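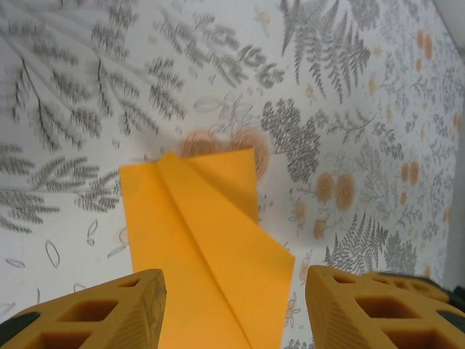
Tiltach Gripper Products, Application Safety and Compliance Group

Porkell Compliant Finger Set
Product page and good practice notes
Last revised 2022-05-26

Overview

The Porkell finger set is a pair of printed plastic fingers for light handling of sheet goods: paper, card, thin film and folded parts. The fingers have an open lattice body with rectangular cutouts and a ribbed inner face. They fit the Roussel two-jaw actuator and any actuator with the same bolt pattern. Standard color is mustard yellow. Other colors are made to order and carry the same ratings.

Specifications

Grip force, maximum at fingertip: 70 N
Mass of the pair with screws: 537 g
Mass of the pair, light infill version: 532 g
Spare screws supplied: 5
Mounting: four screws per finger, thread locker required
Cleaning: damp cloth, no solvents

Applicable standards

The finger set is a component. It has no safety rating of its own, and fitting it does not change the rating of the robot. The integrator is responsible for the risk assessment of the complete cell under ISO 12100 and for the robot system requirements of ISO 10218-2. Where a person shares the work area with the robot, ISO/TS 15066 also applies. In the United States, see ANSI/RIA R15.06.

A risk assessment done for another finger set may not be carried over. Fingertip shape, opening width and mass all affect the result. Record the part number and print batch of the fingers in the assessment file.

Limiting grip force

Set the force limit in the actuator controller. A limit set only in the application program can be lost when the program is changed. Start at the lowest setting and raise it in small steps until the part is held through the full motion, including a protective stop. For single sheets and folded paper, the setting is usually far below the maximum. Creased paper should be gripped across the fold layers where the task allows it. A grip on one layer near an open edge tends to let the sheet turn between the fingers.

Do not use the fingers to lift loads over people.

Pinch and entrapment points

The lattice has openings on the outer and side faces. Check each opening against the finger and hair entrapment hazards of your cell. For use around children or the general public, fit the closed side covers (ordered separately) and repeat the assessment.

The gap between the base of the fingers and the actuator body closes during motion. Mark it in the work instruction as a pinch point.

Wrist camera use

A camera mounted at the wrist will have the fingers in view. When the part and the fingers are close in color, as with yellow-orange paper in the standard mustard finger, color separation alone should not be used to confirm a grip. Use edge detection together with the jaw position signal, or order a contrasting finger color. The same caution applies to work surfaces with a printed pattern. Foliage or floral prints contain many short edges and can produce false detections. Validate the vision settings on the surface that will be used in production.

The camera is not a protective device. Loss of the image must lead to a controlled stop of the task, but presence sensing of people must be handled by rated equipment.

Inspection

Before each shift:
Check both fingers for cracks at the corners of the cutouts.
Check screws for movement.
Open and close once with no part in the jaws.

Each month:
Measure rib height on the inner face. Replace the pair when the ribs are worn flat at the tip. Scuff marks alone are not a reason to replace.
Confirm the force limit with a gauge and log the reading.

Replace fingers in pairs from the same batch. Glue repairs are not permitted.

Ordering and documents

The finger set is distributed by Hindimia. The declaration of incorporation, drawing and force test sheet ship with each order. The side cover drawing is due for revision in August, and orders placed before then ship with the current issue.

Technical contact for this page: Armelle Tanguy, Application Safety and Compliance Group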